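Unit 6: Learning to Place from Demonstration
Handout, Souad Erraji

Last time we had a policy that could reach. Reaching is cheap. Today we ask it to put its fingers near a row of black trays on a yellow shelf without making us regret it, using the Koltix demonstrations recorded in the Groltdale lab.

Setup. The policy gets a head view and a wrist view, and outputs a chunk of 35 joint targets. It has 3,000 demonstrations to learn from, of which 1,352 survived my filtering. The rest taught me patience.
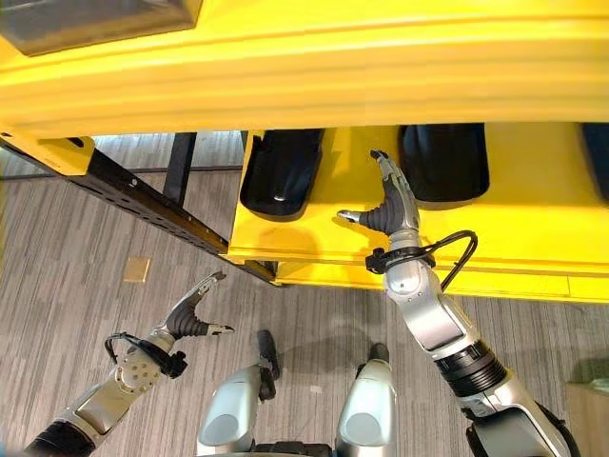 Fig. 1. Head view, both arms. The right fingertips are just above the shelf, between two trays.

6.1 What the head view gives you

Layout, mostly: the direction of the shelf and which tray is next to which. What it does badly is depth at the fingertip, where a small error in the image becomes a large error in your budget. The wrist view is supposed to fix this. Sometimes it does. At close range it can also hand the network a lot of blur and darkness, and the network will cheerfully find meaning in it.

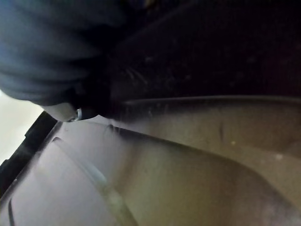

Ragab objected when I said this last year: if the wrist stream is that poor, drop it and save the compute. We tried. Placement error went up in 17 of the test layouts, and the failures were the rude kind, with the hand confident and wrong. Keep the stream, but mask it at random during training so the policy can't lean on it.

6.2 Trays that aren't where they should be

Your loss function assumes tidy trays. Look at the one on the far left, tilted over the front of the shelf. A policy trained only on upright trays will treat it as upright, with the conviction of a first-year student.

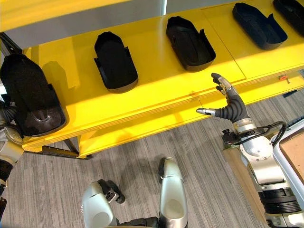 6.3 Aligning the two views

The Lirnden method (reading list, item 4) adds a contrastive term. Head and wrist features from the same time step are pulled together, and features from different time steps are pushed apart. Two warnings. Neighboring time steps look nearly identical, so sample your negatives from farther away. And set the weight low at first. I set it high and got a beautiful embedding attached to an arm that did nothing.

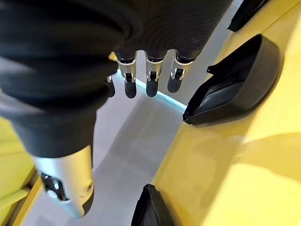
Fig. 4. Wrist view with the fingertips left of a tray's rim. Compare the fingertip detail with Fig. 1.

For next time: rerun the baseline with wrist masking on and off, and bring both curves, including the ugly one.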